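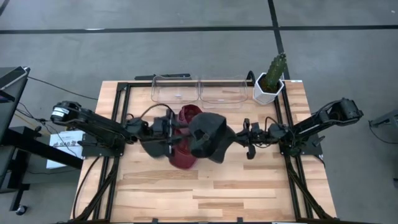 Wednesday, June 7, 2023

Work on the cap sorting task at the Biltholm station was suspended at midday following a fault in the right arm. The gripper failed to open on command while it was holding a cap by the edge. The left arm, which had received no notice of the fault, continued its own motion and pulled against it until the operator pressed the stop.

No person was inside the taped area and no injury occurred. The cap was torn at the seam and has been withdrawn.

The controller log shows error 3510, recorded twice before the stop and once after the restart. Cinzia Benedetti examined the wrist cable and found wear where it loops around the joint. She considers this the probable cause, although the Ileck driver has not been ruled out. The cable had last been replaced in March, and the schedule allows 1000 cycles between inspections. I have reduced that interval to 200 until further notice.

A request was sent to Stornico for two replacement cables. Both arms remain powered down and tagged. A fault in one arm must halt the other, and I have asked for that change in writing before work resumes.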